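Chapitre 4
Ce que la mesure ne dit pas

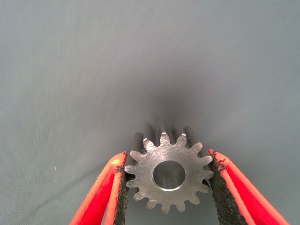

4.1 Un chiffre n'est pas une preuve

On enseigne volontiers la métrologie comme une affaire réglée. Il y aurait une grandeur, un instrument, un opérateur soigneux, et au bout de la chaîne une valeur que l'on recopie dans un rapport. L'étudiant qui aborde ce chapitre a sans doute déjà rempli des tableaux de ce genre. Nous lui demandons de les relire avec un peu de méfiance.

Prenons le cas de l'atelier Zistach, sur lequel nous reviendrons plusieurs fois. En septembre, le service qualité y contrôle un lot de 263 pignons droits. Le rapport conclut que 194 pièces sont conformes. Le client, Quintela, refait les mesures à réception et obtient un autre total. Chacun accuse l'autre de négligence, puis l'on échange des certificats d'étalonnage, tous en règle - ce qui ne prouve pas grand-chose, car un certificat atteste l'état d'un instrument le jour où on l'a vérifié, et laisse entière la question de l'usage qu'on en fait ensuite.

Que mesurait-on au juste ? Le plan demandait une épaisseur de dent, sans préciser à quelle hauteur du profil. Zistach la relevait au diamètre primitif théorique. Quintela passait par la cote sur piges et en déduisait l'épaisseur par calcul. Les deux procédés sont décrits dans les manuels, les deux sont défendables, et ils ne réagissent pas de la même façon à un défaut de profil. Le désaccord portait sur la définition de la grandeur bien avant de porter sur sa valeur.

Kerstin Bakke appelle cela le « mesurande fantôme » : une quantité que tout le monde croit connaître et que le document de référence ne définit nulle part. L'expression est un peu théâtrale. Elle a le mérite de rappeler que l'incertitude liée à la définition ne disparaît pas quand on achète un meilleur comparateur.

4.2 La tentation des décimales

Les afficheurs numériques ont aggravé les choses. Un appareil qui donne le micromètre inspire confiance, même lorsque la répétabilité du montage est dix fois moins bonne. Torbjørn Sjögren soutient que l'opérateur expérimenté corrige de lui-même cet excès. Nous en doutons. Dans les exercices de la fin du chapitre, le lecteur verra des séries où l'opérateur le plus ancien est aussi celui qui arrondit vers la tolérance, sans doute de bonne foi.

On se gardera pourtant de la conclusion inverse, assez à la mode, selon laquelle toute mesure serait affaire de convention. Un pignon mal taillé fait du bruit et s'use, quelle que soit la norme invoquée. Reste à savoir quelle part du défaut nos relevés saisissent - et sur ce point les auteurs sont souvent plus discrets.

Nous commencerons par la définition du mesurande, puis nous traiterons les erreurs de montage. La propagation des incertitudes vient en dernier. Le lecteur pressé peut passer la section 4.5, à condition de ne pas utiliser ensuite la formule 4.2 les yeux fermés.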